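Gatcombe House, bedroom and linen check
Room 124, September
Checked by: Lakmal Howlader

1. Smoke alarm tested. Pass.
2. Window restrictor. Pass. Stiff, but holds at the stop.
3. Bedside lamp, flex and plug. Pass. Label 1,635 is peeling and needs replacing.
4. Portable heater (Clestska). Fail. Stored too near the curtain. Moved to the landing cupboard, to be rechecked.
5. Items left on bed. See comment.

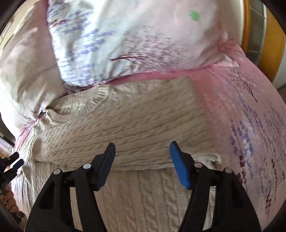 Comment on 5: Knitwear is to go in the drawers before the heating comes on for the evening. The Jarham radiator runs hot along the top rail and clothes have been dried on it in other rooms. A folded cable-knit sweater was on the bed by the lavender-print pillow, so I have put this down as a minor point. Bedding labels still to be read and entered on the linen sheet.

6. Drawer runners. Pass. Bottom drawer catches on the left.
7. Moth check, woollens and knits. Open out at the seams and ribbing, look for holes, grit or webbing, then refold. Do not shake over the bed. Result to go on the linen sheet with the room number.
8. Mattress and bed base. Pass. No sharp edges, all feet level. 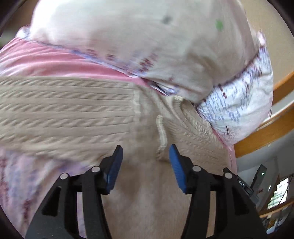
Herrero asked whether the moth check could be done once a season instead of every month, as room 89 has had clear traps since spring. I have left it monthly until the landing carpet has been treated.

9. Door closer. Fail. Slams from half open. Adjust and retest.
10. Route to landing clear. Pass.

Actions open: 2 fails (items 4 and 9). Recheck both at the next visit.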